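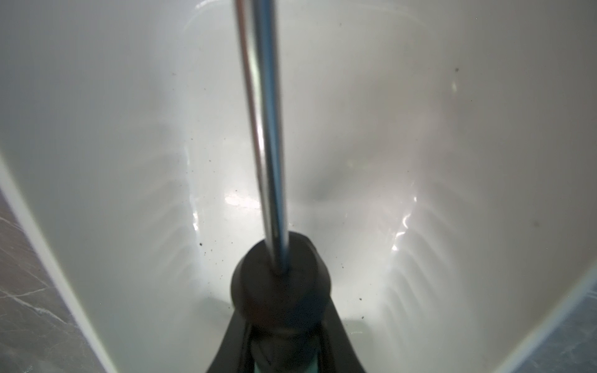 Driss Fawzy wrote back within the hour: Rinse first, then leave the cleaner alone for nine minutes by the clock. Most folks scrub right away and wear themselves out.

He was replying to my question, which I'm repeating so it all sits in one place. I've taken on the evening cleaning at a little community hall in Fillthorpe, and the restroom is lovely – white porcelain urinals and a gray stone surface with white veins running all through it. I've cleaned houses for years but never a urinal, and I'd like to know how to keep the porcelain bright and whether the same bottle is all right on the stone. I don't want to ruin anything in my first month!

Answer 1 (Driss Fawzy, continued)
For the porcelain, a mild acid cleaner once a week takes care of the scale, and plain bathroom soap does the rest of the time. Get the brush well up under the rim and down around the drain, where the yellow builds. Never mix it with bleach, please, and open a window if you have one. Keep that bottle off the stone. If it's real marble, acid will leave dull spots, and polishing those out cost my sister-in-law 220 dollars.

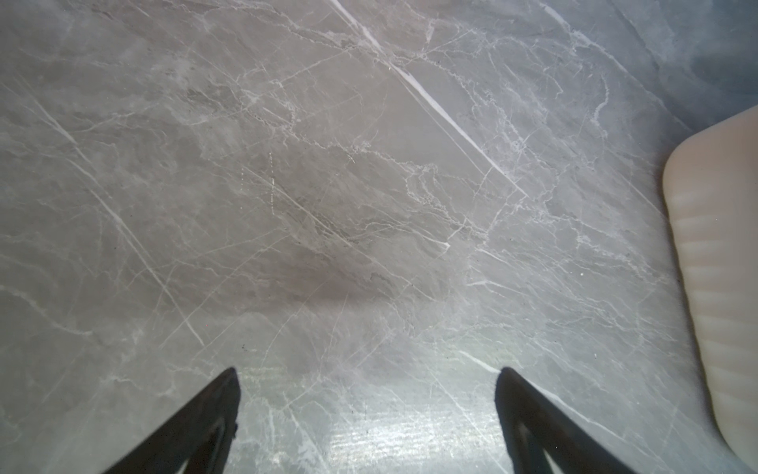

What can I wipe the stone with every day? Warm water with a small drop of dish soap, then a clean damp cloth, then a dry one so it doesn't streak.

Answer 2 (Viola Pellegrini)
I agree with all of that, and welcome to the job – it's nicer work than people think once the hall goes quiet. I buy the Naner stone soap and it lasts me ages. If you get a stubborn dull patch, leave the sandpaper in the drawer. I went at one with 400 grit and made it worse. Ask whoever put the stone in.

Answer 3
vinegar works fine on mine but mine might be tile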